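So I finally made it to the Waltgate trade fair in April, and my feet still hate me! Hall 9 was packed by mid-morning, and the line for the Cirico pavilion ran clear out to the tram stop.

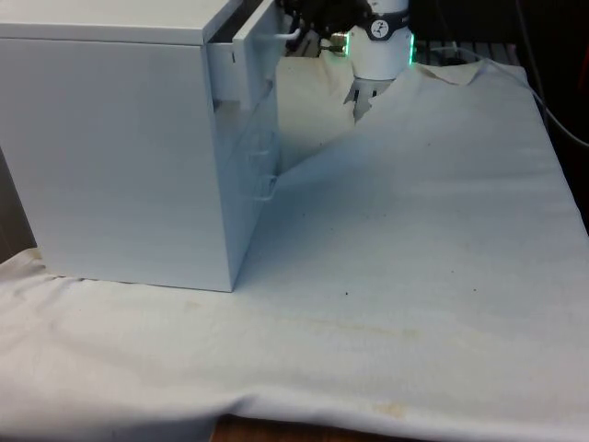
I gave up and went to the Rotley stand instead (free coffee, comfy chairs, 41 flavors of jam to try). They had the opening speeches on a big screen, so I didn't miss much. 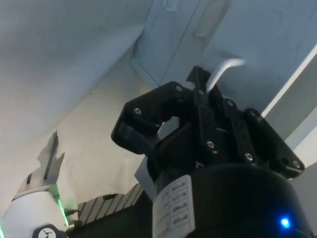
Doucette hosts the next one, and they handed over the flag at noon with a brass band and everything. I'm already looking at trains. 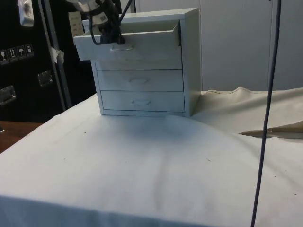 *Top drawer open, gripper at the front lip.*

Day tickets go on sale in the fall.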